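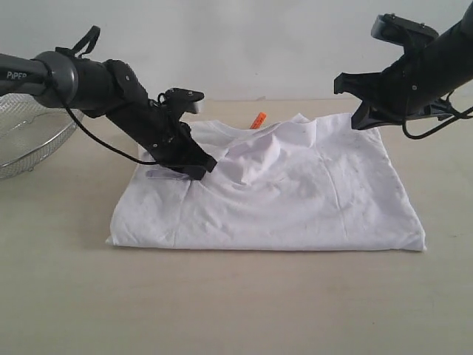

I own too many white T-shirts. I've said it before on this blog and I'll say it again, because last month I pulled every single one out of the dresser, the hall closet and the bottom of my gym bag and piled them on the bed, and I couldn't see the bed anymore. So October turned into the month of the white T-shirt around here, and a few of you asked me to write up what I did with them all.

Some background. I grew up in a house where shirts were folded in half, then in half again, and then stacked in a tower that fell over every time you wanted the one on the bottom. I carried that method through college and three apartments. It works fine if you own four shirts! It doesn't work if you own enough to fill a dresser and you can't tell the good ones from the paint ones without unfolding the whole stack.

My friend Tuấn Tạ used to work the floor at a clothing store in Stirkovton, back when the store was still on the corner by the bus stop, and he folded shirts eight hours a day for two summers. He can do one in the time it takes me to find the collar. He came over for dinner, saw the tower (it had recently fallen) and spent the rest of the evening at my table with a pile of laundry in front of him while the noodles got cold. I tried to copy him, and what I've got now is sort of a slower, lumpier version of the way he does it.

You lay the shirt face down on a table. A table, please, not the bed. I used to fold on the bed and the mattress gives under your hands, so nothing ever comes out square. Smooth it from the middle out with flat palms. Fold one side in until the edge is about halfway across the back, bring the sleeve back over itself so it lies along the fold, then do the same on the other side. Now you've got a long strip with a neckline at one end. Fold the bottom hem up, stop an inch or two short of the collar, and fold again in thirds. It should stand up by itself on the table. Mine stand up maybe half the time and I've decided that's good enough.

The part I keep messing up is the beginning. A T-shirt out of the basket never looks like a T-shirt. It's a wad, and the sleeves are inside it somewhere, and you go around and around feeling for a seam. Tuấn's trick is to ignore the sleeves and look for a hem, any hem, and then let the rest drop down from there. Give it one good shake and the shoulders usually show themselves.

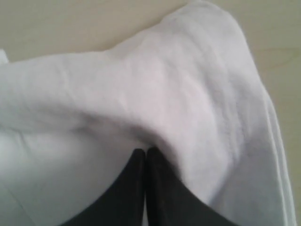
White cloth, all humps and folds. Good luck finding the sleeve.

Okay, on to sorting, which took longer than the folding by a mile. I made 3 piles. Keep, rags, and what I called "ask me tomorrow," which was obviously the biggest pile and stayed on the chair for more than 3 days. The keepers had to pass a pretty simple test: would I wear it to the grocery store without a sweatshirt over it? You'd be amazed how many failed. There was one with a neckline so stretched out it slid off my shoulder when I tried it on, and I had been moving that shirt from drawer to drawer since before I had this job.

I did buy something, I'll admit it. I got a set of drawer dividers from Plakero, the plain kind that spring open against the sides of the drawer, and they've been great so far. I looked at the Wirnidis ones too but they were too tall for my top drawer and I would have had to send them back. Measure your drawers first! I say this as a person who has not measured her drawers on two previous occasions.

Which brings me to the white part of the white T-shirt problem. White shirts show everything, and it's always the spot you don't notice until the shirt is already half folded. Coffee, makeup, that one red pen. My mother would say to check each one under the window before it goes away, and I've come around to it, because a mark like the washed-out pinkish one below, with the little darker red dots in it, is so faint you could tuck it into a fold and not find it again until you're getting dressed at six in the morning. I keep a bowl on top of the dryer now, and anything with a spot on it goes in there instead of in the drawer. Cold water first, then a bit of dish soap rubbed in with your thumb, and leave it alone for a while. Don't put it in the dryer until you're sure. 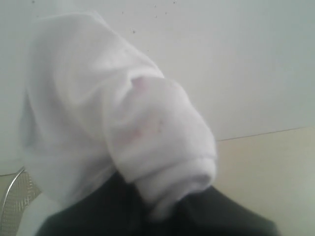

Bleach is the thing I've changed my mind about the most this year. I used to pour it on everything, and then wondered why my whites went sort of yellow and thin at the seams. Now I soak them in oxygen powder overnight and save the bleach for the bathroom. It won't rescue everything, mind you. If you've got a blotchy patch of pinkish red like the one on this cloth, soaking is where I'd start, and if it's still there after two tries the shirt goes to the rag bag and I go on with my life. Tiêu, my cat, sleeps on the rag bag, so those shirts still get plenty of use.

Next up is the sock drawer, which I'm putting off until the weather makes me deal with it. If you have a fold for ankle socks that doesn't stretch out the cuffs, leave it in the comments. I've tried the ball and I've tried the little envelope thing, and I don't like either one.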